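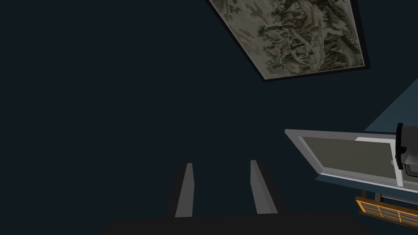
How high should I hang a picture over a couch?
Leave 6 inches between the top of the couch and the bottom of the frame, then adjust by eye.

Search this board Go

tamsin_r
Just moved to Bratbridge and the living room has one long dark wall. I have a landscape print, 4 feet wide. The old owners left a hook way up near the ceiling.

Ngata
Ignore the hook. Most people hang things too high. Measure from the couch and patch the old hole.

plasterdave
I disagree with 6 inches. With tall people leaning back it gets bumped. I go 10 and it looks fine.

Ngata
10 looks like it's floating away – depends on the ceiling, I guess.

tamsin_r
Ceiling is pretty low. Would adhesive strips hold it? It has glass.

Vaughan Pryor
Not with glass. I had one come down in April and it took a lamp with it. Use two screws into studs, or proper anchors if the studs don't line up.

plasterdave
Agree on the screws. One hook in the middle and you'll be straightening it every week.

kestrel865
Strips are OK if you stay under the weight on the package. Mine have been up for years.

Vaughan Pryor
On flat paint maybe. I wouldn't.

tamsin_r
Two screws then. Going with 8 inches.

Last updated: 6 Jul 2026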